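Hạnh Từ
2019-05-15

Thread on what it costs to plan for a two-armed robot doing household jobs. I do the buying for Skakeo, we're a small outfit, and I've had three people ask me for the numbers this month. So, in order.

1. Start with the grippers, before the arms. The arms last. Fingers and fingertips get used up on tiles, cupboard handles and cooker tops. We put in for spare fingers from day one and I'd do it again.

2. Our quote from Andent for a spare gripper set was 905 euro. Zevura came in lower but wanted a minimum order of 10. We don't need 10. We went with Andent.

3. Measure the rooms first. Homes are tight. Doors, shoe racks, drawer handles, all of it eats into the space two arms need. I now ask for floor widths before I'll sign off a visit. 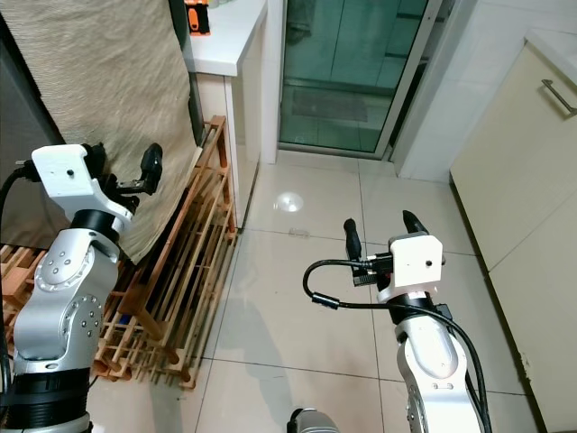
4. Cables. I had a line for "sundries" of 100 euro and the cables alone went through it. Give them their own line. Buy two of each length, and label them when they arrive – it saves a morning later on.

5. Transport and insurance. Ó Riain do our van hire, and the van with the tail lift is the one you want. Insurance wouldn't quote until we gave them a list of the rooms we'd be working in. They counted kitchens separately.

6. Kitchens cost more, full stop. Shiny steel, glass, other people's things on the counter. We set aside 2,000 euro for breakages and repairs up to the end of July. Whatever's left goes to wrist cameras.

7. On those cameras: cheap ones are fine to start with, but order the mounts at the same time. Ours came from two suppliers and the screw holes didn't match. That held us up for a week.

8. Props. You can buy a box of new containers and pans, or use what's in the house. We use what's in the house. It costs nothing and the lids are all different.
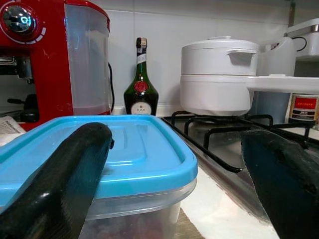
Gripper at the blue-lidded container, next to the gas stove.

9. Lease or buy? We leased the arms and bought the grippers. The lease covers servicing but not fingertips, so read that page twice.

10. Staff time is the biggest figure on my sheet and the one people leave out. Two people per visit, plus half a day to pack and unpack. Put it in at full cost.

Someone asked for the spreadsheet. I'll take the supplier discounts out and post it under this one. Prices are before VAT.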